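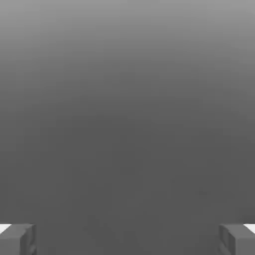 Sunday, way past midnight

So I finally got into Ganness with Selim tonight, after a 923 MB patch that took forever (my internet is a joke). We'd said one quick co-op run before bed. Four hours later we were still stuck in the swamp outside Vesside, arguing over who used the last rope!

I love this game, I do, but the inventory is driving me nuts. You can't sort anything. I had 222 mushrooms and couldn't find my own lantern. Selim kept saying "just drop them" and I kept saying no, they might be worth something. They sold for 900 coins, so ha.

The boss at the mill got us three times. Third time I had him down to a sliver and then Selim fell off the bridge, and I laughed so hard I forgot to dodge.

Sinan wants in when he's back in December. He's still on the old console, so we need to check if crossplay works on that one. Must text him tomorrow. Also need to spend my skill points, I think I have six saved up.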